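The Planner That Learned to Wait

2024-02-11 | By Alžběta Jireš
2 min read
Print | E-mail

Mamevora's stack was late again when I got to Merport. Grasp planner fine, retry logic not fine. 1532 logged attempts since January, and the team at Landry still reads the failures by hand.
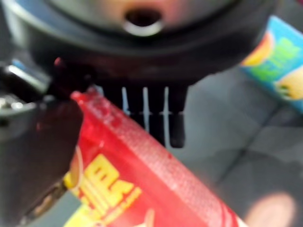
Two loops, one for each arm, and they used to fight over the same clock. Now the slower one wins — mostly.
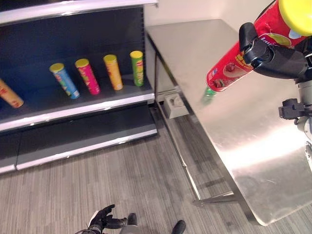

Red can in the right gripper, five more on the shelf.

Wrist views go to a seperate model, nearly 50 frames a second. Cheap, blurry, good enough close in.
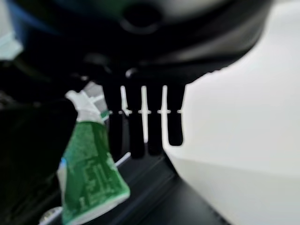

Still 35 open bugs. Iltby wants the code by spring.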